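4.2 Data collection and training on the peg board

All of our bimanual experiments use one task family, which we call the Jumis board. It is a white rectangular board that lies flat on a dark table, with raised plates, round holes and slots, and a set of blue parts that have to end up in the right places. We like this task a great deal! It is small enough to reset by hand in under a minute, yet it asks for nearly everything we care about in fine manipulation: a careful pinch, a change of wrist angle in mid-air, and a slow final approach in which an error of a millimeter or two ruins the attempt.

Demonstrations were recorded by teleoperation in the Mavdale lab. The operator drives both arms and both hands at once and sees only the head view, so every demonstration is made with the same visual information the policy will get later. The policy input is that head view (Figure 3) plus the joint positions of the arms and fingers. No wrist cameras were used, a choice we come back to in Section 6.
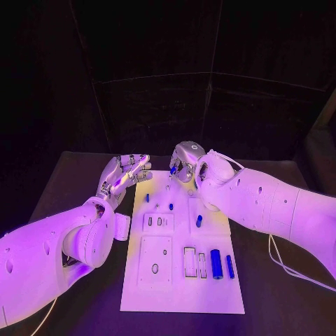
Figure 3. Head view of the two-arm setup. The right hand pinches a small blue cylindrical part over the board.

We recorded 1318 demonstrations in total and kept 1000 of them for training. The rest were set aside when the operator dropped a part off the board, when the two hands touched, or when the log had a gap longer than half a second. We did not remove slow or clumsy demonstrations as long as they finished. Early on we tried to, and the policies trained on the cleaner set were noticeably worse at getting out of trouble (a part tipped over, a grasp slightly too high). Keeping the fumbles in was one of the cheapest improvements of the whole project, and we were delighted by how consistent it was across parts.

Training follows the Coughlan recipe with two changes. First, we predict finger targets at twice the rate of arm targets, so that the hand can keep adjusting its grip while the arm moves through a longer planned segment. Second, we add a contact head that guesses whether a held part is touching the board. Its labels come from motor current and need no extra sensor. The contact guess is fed back to the policy as one more input, and it has its clearest effect in the last moments of an insertion, where the policy learns to pause, shift sideways a little and press again. Watching this search motion appear without any scripted routine behind it was a highlight for all of us.

For comparison we also trained the Vultasell baseline on the same demonstrations, with the same image size and the same number of updates. It has no contact head and predicts arms and fingers at a single rate. Both policies were tested from the same list of starting layouts, and a person reset the board between attempts.

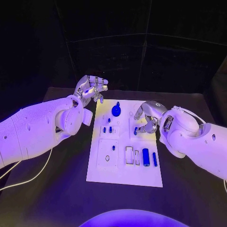

Why does the policy use two hands if a single hand can place a peg?

The second hand lets the policy pick up the next part while the first is still inserting, and it can reach parts on the far side of the board without a long crossing motion.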